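# How do you teach a robot to pick things up?

Hi! I work at the Stendus lab, and my job is to help robots get better at using their "hands." Most of our robots don't have fingers like yours. They have a gripper, a kind of claw that opens and closes.

So how does a claw learn to pick up a cup? You might guess that someone types in a long list of moves. People did it like that for years, and it's super slow - move the cup a tiny bit and the whole list is wrong!

We tried something else. A person holds a gripper in their own hand and does the job while a camera records it. Then a computer program studies the recordings and looks for patterns. What did the cup look like just before the claw closed? Which way did the hand turn? It's a little like learning to tie your shoes by watching your big sister do it over and over (except the computer has to watch a LOT more times than you did).

We wondered how many recordings a robot needs, so we set up a test called Brumico. One robot program learned from 1000 recordings, one from 2000, and one from 3000. Then each of them got 19 tries at putting a cup on a shelf it had never practiced with.

Can you guess which one did best? The 3000 one, yes! But the part I liked most came next. We made another set with only 1000 recordings, and this time we made them in lots of different rooms, at our lab in Menden and at our partner lab, Mfinanga. That program beat the one with 2000 recordings that all came from a single room!

I think it's because a program that only sees one room starts to expect that room everywhere. If the cup is always next to a blue wall, it may treat the wall as part of the job. Seeing many rooms helps it pay attention to the cup.

You can try this at home. Practice tossing a sock into a box from one spot, then move to a new spot. Was it harder? Now practice from five different spots and try a brand-new one - I bet you'll do better.

Next we're going to try spoons, and they're very slippery for a claw.

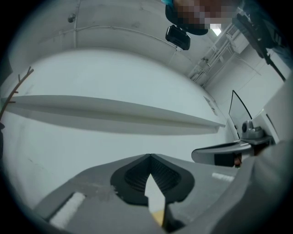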